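The people at Tustimum make wooden boards. Chopping boards, bread boards, pastry boards, boards for rolling out clay, boards for children to build on. When I asked at the start of our talk how many kinds they had made, the founder laughed and said she'd stopped keeping a list once it ran on to a second sheet of paper. She has asked me to leave her name out of this, as she feels the workshop belongs to everyone who sweeps the floor, so she'll be "the founder" throughout.

We met on a Tuesday, in the back half of an old dairy building on Flullell Lane, and I was handed a mug of tea and an offcut of maple before I'd got my coat off. "Hold that while we talk," she said. "You'll be stroking it in a minute, everybody does." I was, too!

What I wanted to talk about was the play board, the big pale one that families and nurseries have been writing to me about since I mentioned it last spring. It started as a pastry board. A customer had ordered an extra large one, changed his mind about the size, and the board sat leaning against the wall for weeks.

"My daughter was three then and she was here most afternoons," the founder told me. "She had a tub of blocks and the floor was freezing, so I put the board across two low stools and she stood at it. She stayed there until we locked up. I'd never known her stay at anything that long. It was the right height and the blocks made a lovely noise on it."

The noise comes up a lot when you talk to her. She is very keen on it. A block set down on a plastic tray clatters, she says, and on carpet it makes no sound at all and then falls over. On thick wood you get a soft knock. "You can hear that you've put it down properly. I think small children like knowing that."

The boards are made from strips glued edge to edge, the way a butcher block is. I'd assumed the strips were sorted so that the colours matched, and said so, and got a very firm shake of the head. They do look at every strip before the glue comes out, but they are looking for a good mix.

"Some people want one flat colour and I do understand it, if you've got a very plain kitchen. But maple isn't one colour. You get cream, you get something close to honey, and now and then a strip with a bit of toast in it. If I put all the cream ones together I'd have a dull board, and then what would I do with the honey ones? So we shuffle them along the bench, and stand back, and swap two, and stand back again. It takes ages. It's my favourite part of the week."

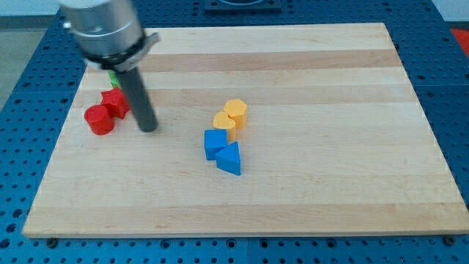 The stripes have turned out to be useful in ways she hadn't planned. Children run things along them. They line up blocks on one band and leave the next one empty, or decide that a pale strip is the river and mustn't be touched. A nursery called Chu, which has had two of the boards since the autumn, sent her a long letter about a game in which every stripe was a street and each shape lived at a different address. She read me most of it aloud, with voices.

I asked which blocks go best on it, because readers always ask me that. She sells none herself and was happy to be rude about a few. Her view is that you want fewer than you think, in strong colours, and that a set should have at least one awkward shape in it.

"A star is brilliant. You can't build much on a star, not easily, and it won't roll, so they have to think what it's for. Cylinders are good because they stand up nicely and then the next minute they're off across the floor. Red looks wonderful on maple. Green does too. I'm less sure about yellow, it gets a bit lost on the honey strips."

And do you need a hundred of them? "No! We had a set of 100 when mine were small and I bet 42 of them lived under the sofa. Put out a handful. Swap them on Sunday night if you like."

Looking after the board is simple, and she was patient while I wrote it all down. Wipe it with a damp cloth and dry it straight away. Don't leave it standing in water and don't lean it on a radiator. When it starts to look thirsty, rub in a little food-safe oil and leave it overnight. Crayon comes off with a fine sanding pad, always along the grain. Deep dents she tells people to leave alone, though a drop of water and a warm iron over a cloth will lift the small ones.

A new board waits 14 days between its last coat of oil and being wrapped, which annoys customers near Christmas. She won't budge on it.

Before I left we talked about what's next. There's a round board on the way, called the Javiden, which has been giving them trouble at the edges, and a smaller version of the play board for people in flats. She is also hoping to start taking old boards back for resurfacing in August. The first one has already arrived, a bread board she made in her first year, nearly black in the middle and with one corner chewed by a dog.

"I was so pleased to see it," she said. "I'm only going to do the top. I'm leaving the corner."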